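Noeline Tautahi
15 April 2022

Okay, a long one tonight, so put the kettle on. A few of you asked how I got through the mountain of polo shirts from the rowing club clear-out, and I promised I'd write it up properly instead of answering in dribs and drabs under other people's posts.

Background for the newer folks: back in March the club changed its uniform and Hamish Ormsby asked if anybody had room for the old ones until they could be passed along. I said yes before asking how many. There were 393. They came in garbage bags, most of them tied so tight I had to cut the knots off, and they lived in my hallway for longer than I'd like to admit.

Everything got washed first, even the ones that looked fine. Cool water, inside out, collars up. I know people have strong feelings about collars in the wash but up is how my mother did it and they come out flatter, at least in my machine.

Drying was the slow part. I have one line and one rack, and we had a rainy stretch right in the middle of it, so there were shirts over doors and shirts over the backs of chairs and one evening shirts over the exercise bike (which was glad of the work, it hasn't had any other lately).

Now, folding! I tried doing it on the bed and my back gave out after 18 of them. Too low, too soft, and the shirt moves every time you lean. The ironing board is too narrow for a men's large. What finally worked was a plain round wooden table. A round one sounds wrong for folding, I know, but you can walk around it and come at the shirt from any side, and you stop knocking your hip on corners.

My method, for anyone who wants it. Button the placket first, all the way up. Then lay the shirt down with the collar away from you and the hem toward you, and smooth it from the collar down with the flat of your hand. Don't rush that bit. If there's a crease under your palm now it will still be there when somebody takes the shirt out of the drawer in six months.

Then go to the hem. Take hold of it at two points, one near the middle and one out at the side, and give it a gentle pull toward you so the body goes flat. Gentle! Polo knit stretches, and if you haul on it you get a wavy bottom edge that no iron will cure.

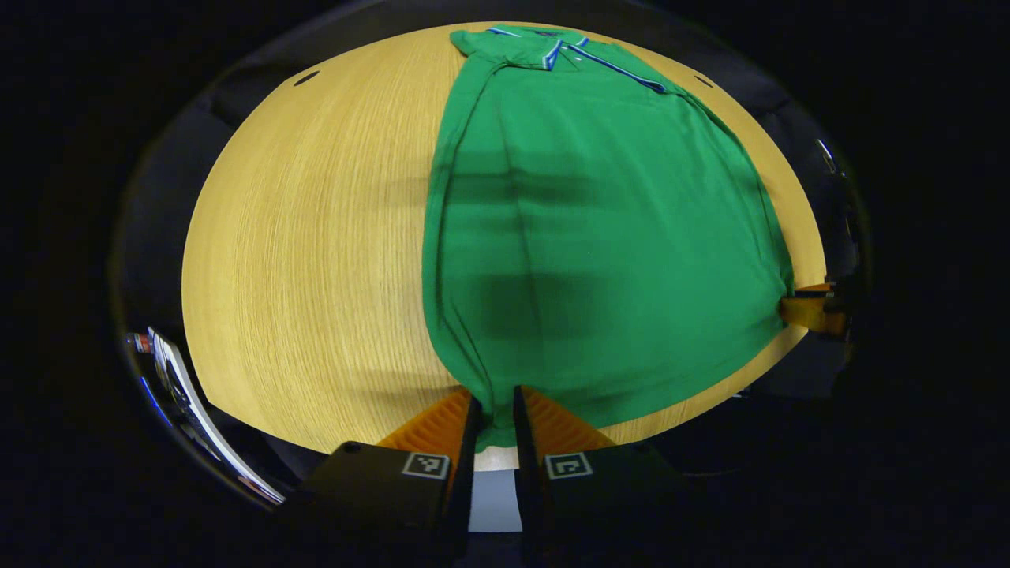

After that it's ordinary folding. Turn it face down, bring one side in to the middle, lay the sleeve back on itself, do the same on the other side, and then bring the hem up to just under the collar in two goes. I used to do it in thirds, and thirds are fine for a drawer, but two goes sits better in a box and you can still read the size label without digging.

The green ones with the blue and white stripes on the collar and sleeves were my favorites, by the way. Somebody had good taste once. The stripes are handy too, because you can use the trim to check that the collar is sitting straight before you commit to anything.

For boxes I went with the flat Hundden ones with the lids that fold in. I'd been using the tall Tradcombe crates and you end up with everything you want at the bottom, always. With the flat ones I put one size in each and wrote it on the short end in marker, big enough to read without my glasses.

Zdzisław asked about stains. Most of them came out with plain dish soap and patience. Grease marks I did twice. There were 3 shirts I gave up on altogether and those are now very good window cloths, so I don't feel too bad about them.

Keith McPhee asked whether I ironed them. I did not, Keith! If you smooth them while they're still the tiniest bit damp and stack them with something flat on top overnight, they look nearly ironed by morning. I used a big cutting board and the atlas. I'll iron for a wedding and that's my limit.

Missing buttons went in a separate pile, and I'm working through those in front of the TV. If anyone has small white shirt buttons, the four-hole kind, I would be very grateful. I've been stealing them off old pillowcases and I'm running out of pillowcases.

The first boxes go over to Hamish this week and the rest when my car is back. If you know a school or a team that could use them, send me a message with the sizes you need. I have a great many mediums and hardly any smalls.

Oh, and whoever left a whistle and a granola bar in the pocket of the windbreaker at the bottom of the last bag, I have your whistle.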